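Parviz Pakzad
August, 9 posts
Filed under: Percussion / Bench notes

1/ Pairing drumsticks from a mixed box. Forty sticks from the practice rooms at Brindholm, all wood tips, no surviving sleeves. Notes on the method.

2/ Roll test first, on glass. Felt hides a warp, so the felt table is no use for this step. Watch the tip, not the butt. If it hops, the stick goes in the pad-practice pile.

3/ Weigh next. I accept a pair within a gram. Eyerusalem Alemneh works to half that for her orchestral pupils, and she is probably right for snare. On a kit I can't feel it.

4/ Then pitch. Hold the stick loosely a third of the way up from the butt, tap it on the skull just behind the ear, and compare. Two sticks of equal weight can sit a full tone apart, and you will hear it on a ride cymbal.

5/ Felt comes in at this stage. A stick put down on a bare bench rings and rolls. On felt it stays where you left it, and pale wood against teal is easy to check for dents along the neck.

6/ Small things live along the back of the table: a black tin, an orange wooden cube, an open kraft-paper container. Sticks get the front. Crossing the two zones is how tips get chipped.

7/ Lay the candidates tip towards tip with a gap between. Differences in bead shape show up faster that way than with the sticks side by side. Tumelo Fourie disagrees and stands his on end.

8/ Result from the box: six usable pairs. The rest are singles, warped, or chewed at the shoulder by rimshots. Singles are kept for the next box.

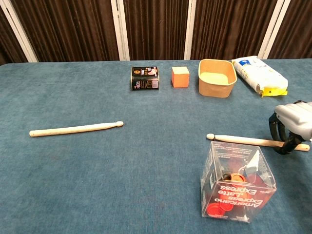 9/ Mark each pair on the butt end in pencil. Ink bleeds into unlacquered wood, and tape shifts the balance enough to undo post 3.

Contact | © Parviz Pakzad | Back to top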